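Häufige Fragen zu meinem Sauerteig-Abo

Ich bekomme inzwischen so viele Mails zum Ansatz, zum Verschicken und zum Backen selbst, dass ich die Antworten jetzt hier sammle. Wenn deine Frage fehlt, schreib mir trotzdem gern!

Was bekomme ich eigentlich zugeschickt?
Ein kleines Glas mit aktivem Roggenansatz, dazu ein Tütchen mit getrocknetem Ansatz als Reserve und mein Rezeptblatt. Mehl ist keins dabei, das würde das Porto nur unnötig in die Höhe treiben. Ich selbst nehme das Roggenvollkorn von der Mühle Weidemann, aber jedes andere tut es auch.

Mein Glas ist angekommen und da blubbert gar nichts. Ist der Ansatz tot?
Fast sicher nicht. Der hat eine Reise hinter sich und ist beleidigt – gib ihm einen Löffel Mehl, einen Löffel lauwarmes Wasser und einen warmen Platz. Am nächsten Morgen sieht das meistens schon ganz anders aus. Wenn nach der zweiten Fütterung immer noch nichts passiert, nimm das Tütchen.

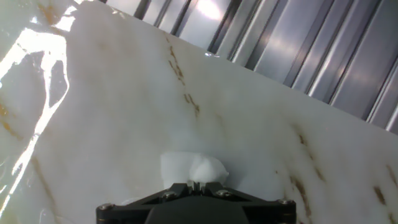

Und bitte kein heißes Wasser! Das ist der häufigste Fehler überhaupt, ich habe selbst mal einen Ansatz damit erledigt, den ich von Maëlle Turcotte aus ihrem Kurs in Nestevden mitgebracht hatte. Darüber ärgere ich mich heute noch.

Wie oft muss ich füttern?
Im Kühlschrank reicht einmal die Woche. Ich habe auch schon 13 Tage geschafft, weil ich verreist war, und danach roch er etwas streng, hat sich aber schnell erholt. Draußen auf der Arbeitsplatte will er täglich etwas haben.

Oben steht eine graue Flüssigkeit. Wegschütten?
Kannst du, musst du nicht. Ich rühre sie unter, dann wird das Brot ein bisschen saurer (mag ich!). Rosa, orange oder pelzig ist etwas anderes, dann bitte alles in den Müll und das Glas auskochen.

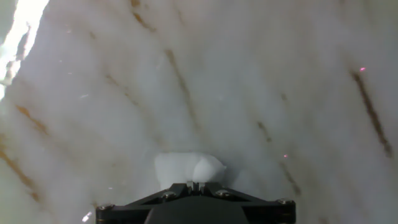 Zuletzt geändert: im April

Warum läuft mir der Teig beim Formen davon?
Meistens zu viel Wasser oder zu lange Gare. Fang bei meinem Grundrezept mit 444 Gramm Mehl an und halte beim ersten Mal ein paar Löffel Wasser zurück. Ja, die krumme Zahl ist Absicht, so passt der Laib genau in meine alte Gritard-Form und ich hatte nie Lust, das umzurechnen.

Geht das auch mit Dinkel?
Klar, nur knete kürzer. Hicham Lamrani hat mir dazu seine Variante mit Kochstück geschickt, die liegt jetzt jedem Glas bei. Ich backe sie fast öfter als mein eigenes Brot.

Kann ich pausieren oder kündigen?
Jederzeit, eine kurze Mail genügt. Was bis zwei Uhr mittags da ist, gilt noch für die nächste Sendung. Der Ansatz bleibt natürlich bei dir.

Verschickst du auch im Hochsommer?
Nur die getrocknete Version. Ein Glas ist mir mal im Paketwagen übergekocht und der Fahrer von Cedorow war, sagen wir, nicht begeistert.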